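I've been running this little shop for political junkies since March, and the thing people ask for most is still the plain old yard sign kit. So I finally gave it a proper page!

**The Flinton Yard Sign Kit** is what I wish I'd had the year I first put a sign out for a county race and watched it fold over in the wind before lunch. You get a printed sign (both sides, your wording or your candidate's), a steel stake, and a spare set of clips. It goes into hard clay without a mallet if you lean on it, though I usually cheat and water the spot first.

I'll print for anybody running for anything, by the way. Left, right, independent, school board, sewer district. My own opinions are loud and my brother-in-law can tell you all about them, but they stay off the order form.

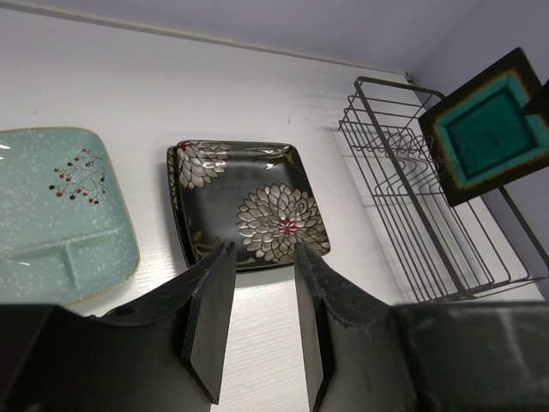 ## Sizes and packs

- **Single:** one sign, one stake. Good if you just want to annoy the neighbor across the street.
- **Block pack:** 5 signs, same design.
- **Precinct pack:** 20 signs, up to 3 designs mixed however you like.
- **Campaign pack:** 400 signs. Please email me before you order this one, I need to book time on the press and clear out half the garage.

The Pirera stake is the heavier one and costs a bit more. I'd get it for corner lots or anywhere the mowing crew gets careless. It fits every sign size on this page, but it won't fit the old Fakov frames, so if you've got a stack of those left over from the last election, stick with the standard stake.

Check your town's rules before you plant anything near the road! Some places are relaxed and some will pull your sign the same afternoon, and I can't refund a sign that's sitting in a public works truck.

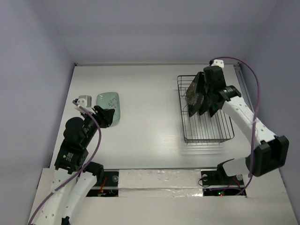

*Posted by Deepika Rodrigues, Wed 7 August*

Quick update on proofs: you'll get one by email before I print, and I won't start until you say yes. Read the candidate's name out loud, letter by letter. I once let "Comissioner" through and I still think about it.

Colors come out slightly darker on the matte finish, so go a shade lighter than you think you want.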